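Senad Kelmendi spent almost 2 years on the map before he wrote a single rule for Ulard, his board game about a river war between four trading towns. The map hangs in his workroom in Istanthorpe with pencil marks still on it.

"I wanted the river to be slow going up and fast going down," he says. "Everything else came from that. If you hold the upper towns, you can hit anyone, but you can't get your boats home before winter."

Ulard is for two to four players and takes an evening. Each turn is a season. Players put cards face down on the towns, then turn them over together, and supply is checked only in October and in spring. Kelmendi says the early version checked it every turn, and testers hated it.

"They were doing arithmetic for three hours. One of them quit during the second winter and went to make soup."
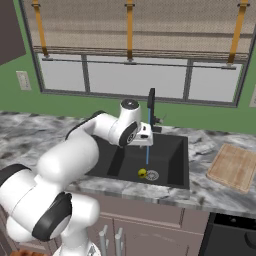 Page last changed: October

The first printing, under his own label, Grurkerura, was 658 copies. He had ordered 700, and the rest came with the river printed off center. For the second printing he has asked for 2000, with thicker counters and a rewritten section on sieges.

The siege rules drew most of the mail. A player named Bauerfeind sent him a four-page letter showing that a town with a full granary could not be taken before the game ended.

"He was right. I had played it maybe a hundred times and never filled the granary, so I never saw it. Now the granary loses one cube each winter."

The three-player game still bothers him. The player in the middle of the river tends to get attacked from both sides, and a truce card he added helps only if someone draws it early. He is testing a version where the middle player starts with it in hand.

The next game is about salt roads. He has a map.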